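Teleoperation Cell Checklist, Towel Folding Task

Site: Prornside, upstairs lab
Arm: the red and black one, called Miranda on the booking sheet
Completed by: Elsa Tuominen
Reviewed by: Mehrangiz Vahidi
Month: September
Result: Pass with comments

1. Before power-on

1.1 Emergency stop within reach of the operator's chair. YES
Pressed it, released it, pressed it again for the pleasure of it. Works from both the chair and the doorway side.

1.2 Operator trained and signed off on the current procedure. YES
Signed off in procedure revision 16. I have read all of revision 16. Ask me about the glossary.

1.3 Walking route clear of cables. NO
Black cables are coiled on the tiles to the left of the table, and there's a power strip lying on the floor at an angle beside them. I wrote this up last time too. The comment then was "tidy when convenient." I would like to propose a convenient time, such as before the next session. Covers are on order under request 2288.

1.4 Table surface flat and cloth secured. YES, with comment
Green cloth is on and held down. It's a little wrinkled along one side. Fine for towels, would not accept it for the napkin task.

2. Remote control link

2.1 Arm follows the hand controller in the correct direction on every axis. YES
Checked one axis at a time, slow speed. Left is left. Anyone who was here in the spring knows why this item exists.

2.2 Arm stops when the operator lets go of the grip switch. YES
Let go at low speed and at task speed. No drift that I could see at either.

2.3 Arm stops when the link is lost. YES
Pulled the network plug at the Sterau console. Arm held position and the console complained, loudly and in capitals.

2.4 Speed limit set for demonstration mode. YES
Set to level 4. Please leave it at 4. It goes up between inspections and I have my suspicions.

3. Task check, one full demonstration

3.1 Gripper approaches the towel from above at low speed and takes a corner without pushing into the table. YES, with comment
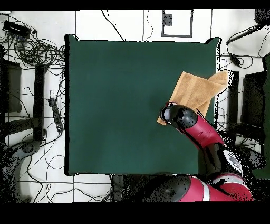
My preference is still to come in a touch higher and lower the last bit slowly. New operators tend to commit early, as if the towel might make a run for it. Pressing into the cloth trips the force warning and you get to start the demonstration over, with everybody watching.

3.2 Gripper releases cleanly. YES
Ran open and close with nothing in it, then with the towel. No threads caught. Wipe the tip before each batch anyway, terry cloth sheds.

3.3 Object stays inside the working area. MARGINAL
The towel is placed well over to the right, and part of it goes past the table edge. Allowed under the current wording, which says "mostly on the table." Mehrangiz, can we pick a better word than mostly?

3.4 Arm has room to bend without touching the table or the stands. YES 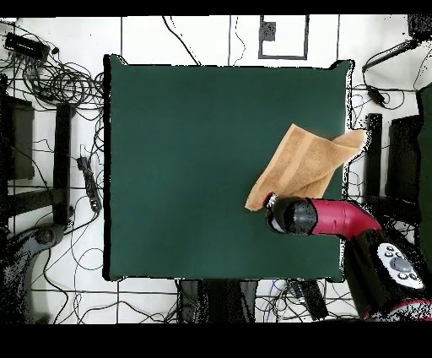

Moved through the whole fold at half speed with a hand on the stop. The reach to the far corner is the tight one. If you find yourself turning your wrist like a person opening a jam jar, back out and come in again from the near side.

3.5 Demonstration recorded and labeled. YES
Saved in Muro as number 2090. Failed attempts are to be kept and marked as failed. Deleting the embarrassing ones teaches the robot that we are all brilliant, and then it drops things with great confidence.

4. Shutdown

4.1 Arm parked before motor power is cut. YES

4.2 Hand controller back on its charger. NO
Found it in a desk drawer. Now on the charger.

4.3 Log filled in by the operator. YES
Legible, even.

Reviewer comments (M. Vahidi)

Agree with the pass. Item 1.3 is now a condition — cables off the walking route before anyone records again, covers or no covers. Tape will do until 2288 turns up.

On 3.3, I will change it to "no more than a hand's width over the edge." Yes, I know hands vary. Use Elsa's.

On 2.4, it was me. I was testing the limit and forgot to put it back.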